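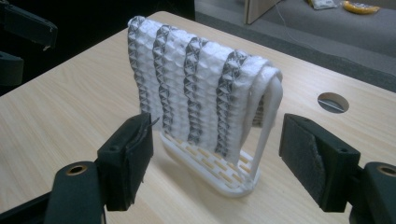 "You never iron it. Never, ever!" The founder of Lolance laughs, but she means it. Her studio has been pleating cloth by hand for 11 years, and she still gets excited every time a new piece comes out of its paper mould.

She learned the craft at Bakura, a tiny workshop where she swept floors for two winters before anyone let her near the steam box. "I was hopeless at first — my folds wandered all over the place. Then one November morning a whole length came out straight, and I ran round the building showing people."

Her favourite pattern, Jultow, has 472 creases in each mould, all scored with a blunt bone tool. It goes into scarves, lampshades and, last spring, 21 costumes for a dance company. "Watching them move on stage was wonderful. The cloth opens and shuts like it's breathing!"

What next? She wants to try wool. "Everyone says it'll be a mess. I've already ordered the wool."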